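Module Robotique de manipulation
Séance 4, notes de cours : retour sur la journée portes ouvertes de Drulamura

Ces notes reprennent ce que nous avons vu samedi 17 février dans les ateliers de Drulamura, à Wistorville, et le rattachent au chapitre sur la préhension. Si vous n'avez pas pu venir, lisez surtout les parties 2 et 3, elles serviront pour le TP. Si vous étiez là, vous avez probablement les mêmes étoiles dans les yeux que moi et vous pouvez sauter la partie 1 !

1. Le lieu et le déroulement

Drulamura occupe un ancien entrepôt de 800 m² au bout de la ligne de tram. La visite était conduite par Paweena Saithong, ingénieure en préhension, qui a répondu à toutes nos questions, y compris les plus tordues (merci à celui qui a demandé ce que devient la commande quand un doigt perd son capteur, on y revient plus bas). Le parcours comptait trois postes :

- le poste Wernenine, tri de pièces mécaniques avec une pince parallèle classique ;
- le poste Paisan, manipulation de verrerie de laboratoire avec une main à plusieurs doigts ;
- un poste de téléopération ouvert au public, où la file d'attente n'a pas désempli.

Je passe vite sur le premier poste, que nous avons déjà traité en séance 2. Retenez simplement que pour des pièces rigides, de géométrie connue, présentées toujours de la même façon, la pince à deux mors reste un excellent choix : un seul degré de liberté à commander, un effort facile à régler, peu d'entretien.

2. Le poste Paisan : saisir du verre

C'est la démonstration qui m'a le plus emballé, et celle sur laquelle porte le compte rendu. La tâche paraît modeste : prendre un petit bécher en verre sur une table, le soulever, le reposer ailleurs. Tous ceux qui ont essayé de l'automatiser savent combien elle est riche.

Première difficulté, la perception. Un objet transparent renvoie surtout l'image de ce qui se trouve derrière lui, et beaucoup de caméras de profondeur y voient un trou ou une surface fantôme. Sur un fond noir et mat, les contours se dessinent grâce aux reflets sur le bord et sur la base. Pour ceux qui font l'option vision : comparez avec ce que donnerait une table blanche, l'exercice est très instructif.

Deuxième difficulté, l'encombrement. Lorsque deux béchers se touchent presque, il n'y a pas de place pour glisser un doigt entre les deux. Il faut alors choisir des points de contact sur les côtés dégagés, ou bien écarter d'abord l'un des récipients, au risque de le renverser. Paweena Saithong nous a expliqué que l'équipe avait longtemps évité ce cas dans ses essais avant d'en faire un exercice à part entière en décembre.

Troisième difficulté, la forme elle-même. Un bécher n'est pas tout à fait un cylindre : le bec verseur rompt la symétrie, et un doigt qui s'appuie dessus n'a pas du tout le même contact que sur le reste du bord. L'orientation du bec compte donc dans le choix de la prise, et elle compte encore davantage si l'on veut verser ensuite.

Pendant l'approche, la main arrive par le dessus, doigts écartés. Cette préforme laisse une marge pour les erreurs de position, et le choix de l'ouverture est déjà une décision de planification : trop large, on accroche le voisin ; trop étroite, on heurte le bord.

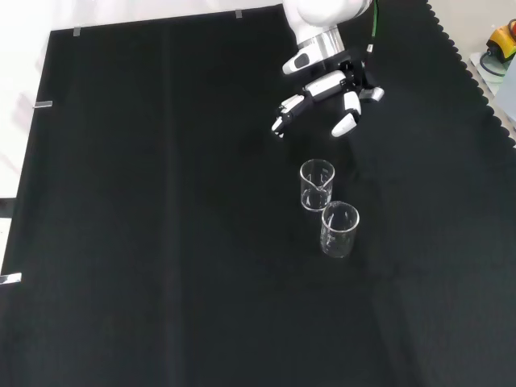 3. Un peu de théorie : force de serrage et frottement

Reprenons le modèle de contact ponctuel avec frottement. Pour un objet de masse m tenu verticalement par deux doigts opposés, chacun exerçant une force normale N, la condition de non-glissement s'écrit :

2 µ N ≥ m (g + a)

où µ est le coefficient de frottement et a l'accélération vers le haut au moment du levage. Prenons un bécher de masse m = 30 g, soulevé sans à-coup (a négligeable), avec µ = 0,5. On trouve N ≥ 0,29 N environ par doigt. C'est minuscule ! Et c'est bien ce qui rend l'exercice beau : la marge de sécurité qu'on ajoute ne doit ni faire glisser l'objet sur la table avant la prise, ni le contraindre inutilement.

Avec un troisième contact, on répartit l'effort et on résiste beaucoup mieux à un basculement. Révisez ici la notion de fermeture de force (séance 3) : l'ensemble des torseurs que les contacts peuvent exercer doit permettre d'équilibrer toute perturbation extérieure, en force comme en moment.

Pour la question du capteur perdu, la réponse donnée sur place était qu'on bascule sur une estimation par le courant moteur, moins fine, et qu'on ralentit tout le mouvement. Nous simulerons ce cas.

4. La téléopération

Plusieurs d'entre vous ont pris les commandes, bravo. Vous avez sans doute remarqué que l'on sous-estime systématiquement la hauteur lorsqu'on ne regarde qu'une vue de dessus. Notez vos impressions tant qu'elles sont fraîches, y compris la fatigue et les hésitations. L'équipe conserve à ce jour 132 essais de visiteurs et nous en transmettra une partie pour le TP.

5. Travail demandé

a) Proposez deux prises différentes pour un bécher dont un côté est inaccessible. Un schéma à main levée suffit, avec les normales aux contacts et les cônes de frottement.

b) Refaites le calcul de la partie 3 pour un bécher rempli à moitié, en précisant vos hypothèses. Que devient le résultat si le verre est mouillé ?

c) Rédigez une page sur le poste de votre choix, du point de vue de la sécurité : position de l'opérateur, arrêt d'urgence, vitesse d'approche.

Les comptes rendus se font en binôme et se déposent sur l'espace du cours avant la prochaine séance. Pensez à apporter vos schémas sur papier, on les affichera au tableau pour les comparer.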